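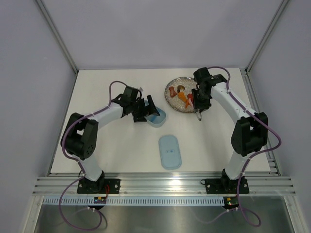

*The blue snack box and the round plate.*

# Lid on my snack box keeps riding up – how do you pack yours?

**posted by estthorpe_snacks** · Lunches & Packing · viewed 1372 times

Hi all! I've got one of those light blue plastic boxes with the matching speckled lid (bought at the Madard shop in Estthorpe, they had a whole shelf of them in August) and I can't get the lid to sit right. I fill it, press one side down, and the other side pops up. Press that side, first side pops up. I've been doing this every morning for weeks and it's getting silly.

I start out with everything on a round glittery silver plate – it's a party plate, but it's the right size and my daughter likes it – and then I move things over to the box one at a time with tongs. The little figure with the brown hair and orange outfit stays on the plate while I work. She used to go in the box too, and I stopped that because I figured she was what was pushing the lid up. The lid still does it.

Things I've tried already: less stuff in the box, turning the lid around, and running hot water over the rim (I saw that one on here). The hot water may have helped for a day? Not sure. Is the lid warped, or am I packing it wrong? And is there any point in using tongs, or should I wash my hands and be done with it? 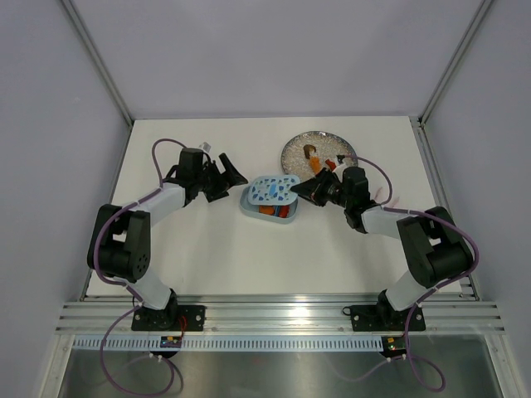 ## mirmont_mom_of_2

Ooh, I have opinions on this! I've had a box a lot like yours for ages and it was the corners every single time. You look at the middle, the middle looks fine, and meanwhile there's something poking up in one corner by maybe a hair. That's all it takes with these.

How I do it:

1. Big pieces first, lying flat, along the long sides.
2. Small stuff in the middle, never in the corners.
3. Give the box a shake before the lid goes anywhere near it.
4. Set the lid down level and push two opposite corners at the same time, then the other two.

Step 4 is the big one. If you start it tilted it'll catch on one side and you'll be chasing it all the way round.

To check for warping, put the empty lid on the empty box. If it closes fine with nothing in there, your lid is fine. If it rocks, try it upside down on the counter overnight with a heavy book on top – worked on one of mine, did nothing for another.

## gulyas_kitchen

just buy a new one, mine was like 8 bucks

## estthorpe_snacks

Thanks both! Tried it empty and it closes with no trouble, so I'm not buying a new one yet, ha. Must be my corners. I'll do the level thing tomorrow at 7 when I'm half asleep and report back. I'd still like to know about tongs, though. Mine are the kind with pale pink silicone on the ends and steel below that, and the pink is getting a bit scuffed. Does that matter? 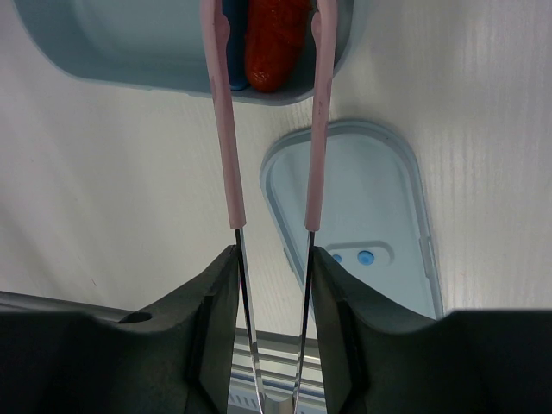
## pantry29

I use silicone-tipped ones for lunches too, and I wouldn't worry about a few scuffs. What I'd look for is a split, or the silicone coming away where it meets the metal, and if you can get a fingernail under there I'd replace them.

As for tongs or hands, tongs are nice for anything sticky or soft, and they do let you lay a piece down flat in a tight spot. Grab it near the end and not in the middle, so it doesn't swing around when you let go. For dry stuff I use my fingers.

Also, wipe the rim of the box before you close it! A crumb on there will do the same thing as an overfull corner.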